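Write the Rule Where the Work Is

The safety binder at our Drurdale shop has 84 pages. I helped write some of them. I've come to think most of those pages do very little for the people who work next to a robot, and that we'd be better off with one sheet per task, taped up where the task is done.

The binder started out short. Then Reuter, the firm we hired to look over our written procedures, asked for a section on risk categories, and another on training levels, and a form for changing the form. None of that was wrong. But the part that tells you what to do when an arm has a tool in its grip is now on page 46, after the definitions. A new hire gets a copy on the first day and signs for it. I doubt many open it a second time.

Now think about what a person standing at a bench has to know. Tools are a good case. Most of our written rules treat the arm as the hazard and the workpiece as the thing to protect. A handheld power tool falls between the two. It was made for a human hand, with a switch for a human finger, and the manual that came with it assumes both. Put it in a gripper and the manual no longer covers you, and the robot's own manual was written without that tool in mind. 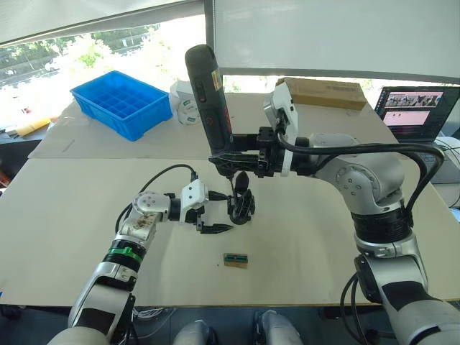
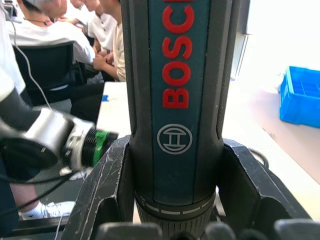
A cordless screwdriver in the gripper, from two cameras.

So the shop has to write its own rule, and it should be a plain one. Mine would say that no one reaches between the arms while either one is holding a tool. If a bit needs changing, the arm sets the tool down first and the person picks it up from the table. A person doesn't take a tool out of a closed gripper. The last person to check the grip writes their initials on the sheet.

That's four sentences. You can read them standing up.

I'd add a line about cables. Arms get moved and cables get rerouted in a hurry, and a loop that was clear of the elbow on Friday may not be clear after someone adds a camera. Our binder says cables must be "managed appropriately." I don't know what that means, and I was in the room when we approved it. A better rule is to run each arm slowly through its full reach after any change and watch the cables the whole way – then do it again with the tool in the grip.

Seating is another thing I'd put on the sheet. People like to sit near the work, and I understand why. Mark the reach of the arms on the floor with tape and keep chairs outside it. The tape should show the reach with the longest tool fitted, which our current drawing leaves out.

There's a fair argument against all this. Vutedine, one of our customers, wants to see a full written procedure before it will place an order, and a sheet of paper on a wall won't satisfy them. They're right to ask. A full procedure also matters after an accident, when somebody has to work out which step was missed. I'm not saying throw the binder out. Keep it in the office and keep it current. Just don't count it as training.

The other objection is that sheets go stale. They do. When we tried them on the Florkska line last February, we put up 7 and found two out of date within the month. But we found them, because people were reading them and complained. The binder had an error in the stop procedure for more than 559 days before anyone caught it.

If I could change one thing in how shops like ours write standards, it would be who gets the first draft. Give it to the person who runs the bench. Let the office add what the customer and the insurer need afterward, in a separate document, and leave the sheet alone unless the task changes.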